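Skirko Publishes Bench Rules for Robot Arms, Keeps Them to 4 Pages

12/4/25 – Skirko today released its Bench Practice Guide for small robot arms, a document short enough that people may read it. The previous edition ran to 90 pages and was mostly used to level a desk.

The guide covers labs where arms handle household objects and people work nearby. It sets rules for stop buttons, cable runs, floor marking, speed limits during setup, and who is allowed to say "it's fine, leave it running." (The shift lead. Only the shift lead.)

"Our old rules assumed a fenced cell and a person in a hard hat," said Toshiko Sugawara, who led the rewrite. "Most of our arms spend the day around pots and sinks. We wrote down what we wanted people to do, then took out the parts that were us showing off."

Under the new rules, two people must sign off before an arm runs a changed task. Loose cables near the work surface go in the log, as does anything left in the arm's reach that isn't part of the task. Coffee is mentioned by name. 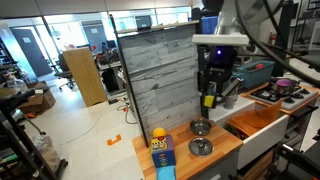 A robot arm over a toy kitchen setup, with a pot and its lid on the counter.

Tsuchiya and Clillora reviewed the drafts and sent back 2343 comments between them, many concerning commas. Daichi Nishimura of Clillora said his team will adopt the guide in full, "including the coffee part, under protest."

The guide is free to copy and adapt. Printed copies are available from Skirko on request.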